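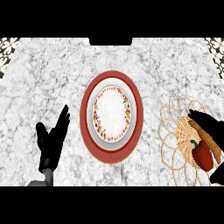 Sim cell, place setting in the middle, right gripper at the basket

Search the archive Search this list Advanced

Re: [cell-upkeep] right gripper and the basket, again
by Agnes Engebretsen, December, 4:40 pm
Print this message | E-mail this message

In a rush, building closes soon. Answers under yours.

> Pulled the Zallska scene onto our machine and the right arm
> parks wrong. Left one is fine. Is this the wrist offset
> or did somebody change the basket?

Wrist offset. Basket file is the same one as before, I diffed it. Plates too, red charger and the two white ones on it, all same files. What changed is the right wrist zero in the Forkness config. It got overwritten when the Strazds branch went in. Put it back to 3393 (encoder ticks, not degrees!!) and reload. Don't just edit the live value, it gets lost on restart.

> Which contact settings are you running? Ours lets the
> fingers sink into the bread.

Step rate 2000, solver iterations 60. If you drop the iterations to save time you get exactly what you describe. Bread and the red pepper both have their own collision mesh now, the basket is still the old coarse one. Woven mat has NO collision at all, only looks. So if something lands on the mat it is really landing on the marble. Known, not fixing this month.

> Also the grippers come up nearly solid black here, can't
> see the finger pads at all. Broken material?

Same on mine, see the render up top. Fingers are just a dark shape. The gray link on the left arm shades ok so it's only the gripper material. I think the roughness map path is wrong after the move to Lorulix but havent had time to chase it. Doesn't touch the physics. Leave it.

Order I do it in, for whoever sets up the next one:

- stop the sim, all the way, not pause
- wrist zero in the config file, both arms, check left even if it looks fine
- reload, home both
- left gripper to its hover spot by the plates, nothing in the fingers
- right gripper over the basket, slow, watch the upper fingers by the loaf
- save the pose under a new name. NEW name. we lost a good one last time

If it throws error 566 on homing that's the joint limit file, it wants the old format. Copy from the Forkness folder, restart, home again.

> Should we re-record the runs from before the merge?

Before the merge, no, they're good. After the merge yes, anything using the right arm. Left arm only runs can stay. Send me the list of which ones and I'll mark them tonite.

Agnes

Print this message | E-mail this message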